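A Visit to the Griddale Pottery Works

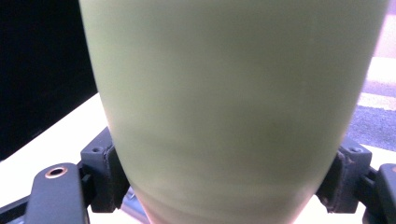 Ustdale Adult Learning Center, Ceramics Department

Our February trip was to the Griddale works, where tableware has been made on the same site by the river for three generations. Eleven of us went in the center's van and two cars. The drive is 42 miles, mostly on the county road, and we left at 8:30 to be there for the first tour. Parking is behind the main building and is free, but the entrance is on the other side, so allow a few minutes to walk around.

Meenakshi Shakya met us at the front desk. She runs the glaze room and has been at Griddale for 10 years. We signed the visitor book, were given safety glasses, and left our coats on hooks in the hallway. Open-toed shoes are not allowed past that point.

The tour started in the clay store. Griddale buys its clay in dry and mixes it on site in a big tank called a blunger, which turns powder and water into slip. The slip is run through a screen and past a set of magnets to take out bits of iron, which would show up later as brown specks. Part of it goes straight to the casting room. The rest is pressed to get the water out and then goes through a pug mill for the plates and bowls.

Most of the group wanted to see the casting room, as several of our evening students have been working with plaster molds. The molds stand in rows on long benches. Slip is poured in, left until the wall is thick enough, and then poured out again. Meenakshi said the time changes with the weather and with the age of the mold. A mold that has been used too often gets slow and has to be dried or thrown out. They keep a record of each one on a card. We do not do this at the center and probably should.

From there we went to the trimming benches, where seams are cut down with a knife and wiped with a damp sponge. Two people were working there. One of them let us try on a spare tray of seconds. It is harder than it looks to get an even rim, and most of ours went into the scrap bucket to be mixed again.

The glaze room took up the longest part of the morning. Griddale makes its own glazes, and there is a wall of test tiles going back many years, each with a number scratched on the back. The one we asked about most was number 627, a soft matte green used on their Melavora line. It took the shop more than a year to settle the recipe. The first batches came out shiny in one part of the kiln and dull in another. They changed the cooling schedule and cut back one of the fluxes, and the results became steadier. Meenakshi would not give out the recipe but was happy to talk about the firing. She suggested that anyone having trouble with a matte glaze should look at how fast the kiln cools before changing anything else.

Application is mostly by dipping. Large pieces are sprayed in a booth with an exhaust fan, and the booth was running during our visit, so we watched through the window.

There are 2 kilns, both gas. The older one is known as the Tanner, after the man who built it, and is used for small orders and tests. The newer one handles the regular production. It was being unloaded when we came through and the room was very warm. Ware is checked for cracks, pinholes, and warping as it comes off the cart. Pieces with small faults go to the shop at a lower price.

We ate our packed lunches in the staff break room. There is no cafe, and the nearest place to buy food is the gas station at the junction. The shop next to the front desk takes cards and cash. Seconds are on the shelves along the back wall, and the stock changes often. Several people bought bowls, and one student bought a bag of casting clay for a home project.

The small museum upstairs was closed for repairs to the stairs. It should be open again by summer.

We were back at the center by 3:15. Notes from the glaze room talk are in the blue folder by the kiln shed door, and copies can be made in the office. Please put the folder back when you are done with it.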